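Handheld grippers: buy two pairs now or one pair and spares?
2 min read

tirnell_bench
Trying to close out our equipment request for January.
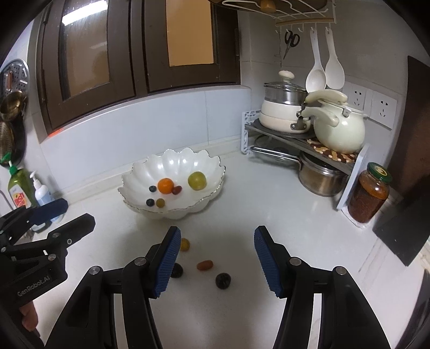

We do small produce sorting, mostly cherry tomatoes and plums into bowls, on ordinary kitchen counters. Edine quoted 3,170 for two pairs. Nomura came in at 2,815 but without spare finger pads. I can't find a pad price on their site.

padcount
Get the pad price in writing before you compare. We put 700 a year under consumables and used all of it.

Tadanora
I'd buy one pair and put the rest into pads and bolts. A second pair sat in our cupboard until spring.

tirnell_bench
We have two people who need to work the same shift, so one pair means someone waits.

padcount
Then one pair isn't a saving. Disagree with Tadanora on this.

Tadanora
Fair, if both really are in use all day. Ours weren't. Still ask Edine if they will split the order and hold the price.

gray_shelf
Does either quote include shipping? Nomura billed us for it separately.

tirnell_bench
Edine does. Nomura doesn't say. Will email both tonight and post what they answer.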